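4.2 What the Stukedero line changed for the people on it

Duygu Türkmen and Ineke Leemans
February 23, 2019

The claim made for the Stukedero line at Werkum is that it took the dull part of the work away and left the staff with the interesting part. We heard this from managers at De Bruijn before our first visit and again at the end of our last one. Our notes don't bear it out very well.

Before the change, six people at Werkum sorted and hung small returned goods by hand: keys, tags, cords, anything with a loop on it. They moved between benches and talked while they worked. A worker who found a bent ring or a torn label dealt with it on the spot. The work was repetitive, and several of them said so plainly. It was also theirs to pace.

Afterward, the same six people were still at Werkum, but their job was to show the system how hanging is done. They did this with a gripper in each hand, lifting an item, bringing it to a hook, letting go, and starting over. The log we were given for one stretch in February holds 2998 of these demonstrations. Of those, 267 were thrown out during review, and the workers weren't told which ones or why (Figure 3).

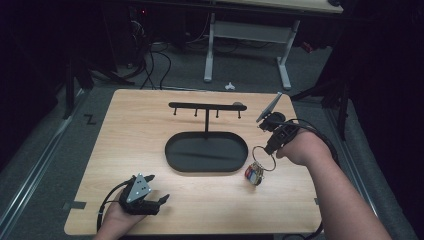

What struck us most in the interviews was how little anyone complained about effort and how much they complained about feel. With bare fingers, one woman said, she knows where a ring is without looking. With the grippers she has to watch the whole time. Another described having to "unlearn being quick," as fast movements were more likely to be rejected. Grena, the firm that supplied the software, counts this as training. We would call it slowing skilled people down so that a machine can follow them, and we see no sign that their pay or job titles took account of it.

Managers told us the demonstrations would taper off once the system had learned enough. No one could say how much was enough. The target had already been moved once during our study – to cover new items, we were told – and the workers expected it to move again.

It may be that the picture at Werkum improves with time, and six people is a small group to argue from. Still, the repetitive work they were promised an end to was, at the close of our visits, most of what they did.

Figure 3. Demonstration work with two hand-held grippers, a keyring and a stand with hooks.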